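Halvorsen Robotics Club – Laundry Project Gallery

The laundry project is one of 3 builds the club took on for the Prutolard student challenge. Teams have to program an arm to pick up clothing from a table and fold it. Eighteen students signed up, and they work in groups of 6. We meet in the Mustar building after school and stay until 5:30 p.m. most weeks.

Cloth is harder than blocks. A block keeps its shape when you grab it, and a shirt does not. The groups spent most of December on getting a clean grip before they tried any folds.

The pictures are from the wrist camera. Click any one for the full size. 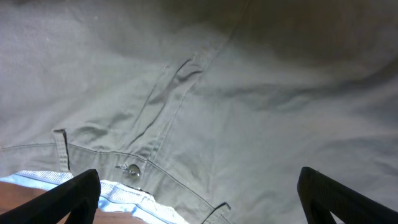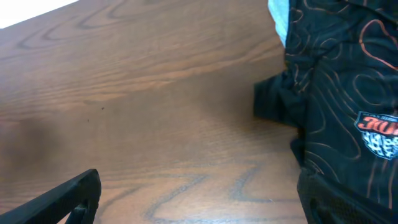 Khaki pants in the first one, with the gripper fingers open near the button and fly. In the second, black fabric with an orange contour-line print on the wood tabletop.

Do students need to know how to code before they join?

Most of our members start with no coding at all. New students work through the Drisard starter lessons in their first month and are paired with a returning member. After that they pick a job on the build, which can be programming, wiring, testing or keeping the team notebook – the notebook counts toward the score. The club fee covers parts and the challenge entry, and laptops can be borrowed from the lab.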